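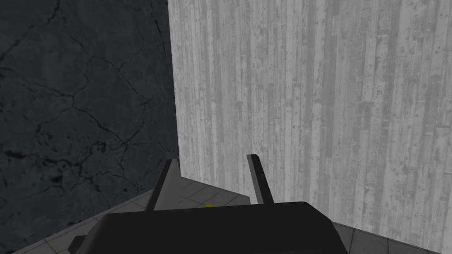
Dark cracked stone beside pale grey planking.

The Sestine Hall has served amateur and touring musicians alike, and its trustees are now asked to decide whether evening concerts should be held to a fixed sound limit of 92 decibels. The proposal is well meant. It deserves a more careful answer than it has so far received.

A single figure is easy to print in a hire agreement. It is much harder to apply fairly to a string quartet, a brass band and a metal group with two bass drums. Fulvio Dal Bello, who mixed sound at the Kodach rooms for 20 years, has argued that the length of a loud passage matters as much as its peak. The draft rule says nothing on the point.

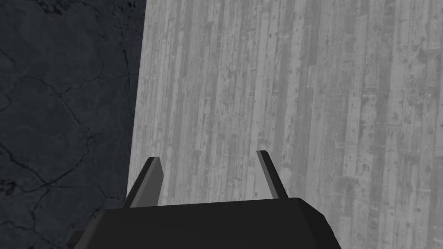 Pale wood planks and a darker, cracked surface.

There is also the matter of cost. The Haberkorn meter recommended in the April report is priced at 1695 pounds, and the hall would need three of them. Small promoters, among them the Kotemis collective, would meet that expense through higher hire charges. Some would move to rooms where no limit is observed at all – a poor outcome for the hearing of players and audiences.

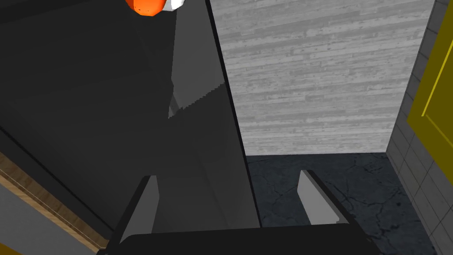 A better policy would set an average level over the whole evening, require a quiet interval between sets and provide earplugs at the door without charge. Drummers and guitarists should be consulted before the wording is settled, as should the residents of the adjoining street, whose complaints concern late departures more often than the music itself. The trustees should return the draft and ask for a revised text before the autumn season is booked.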